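Dezember, Redaktion Tetetti
Diese Website verwendet Cookies. Einstellungen | Akzeptieren

Sprechernotizen: Helle Holztische im Werkraum Sodley

Folie 1. Bestand nennen: 1070 Tische, verteilt auf zwei Standorte, Brurnstead und Sodley. Nur Sodley behandeln.

Folie 2. Pflege. Feucht wischen, in Faserrichtung, danach trockenes Tuch. Keine Scheuermilch. Nachölen alle vier Jahre.

Folie 3. Streiflichtprüfung. Leuchte flach stellen, Platte von zwei Seiten ansehen. Kratzer quer zur Maserung zuerst notieren. Kurz warten, dann Folie 4.

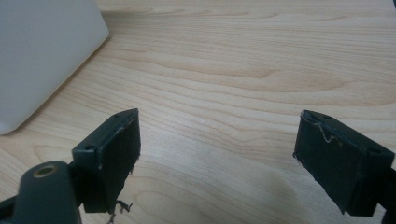
Folie 4: Helle Tischplatte mit geschwungener Maserung, leichter Glanz.

Auf die dunkleren Streifen in der Mitte hinweisen. Rückfragen zum Öl an Sutanto.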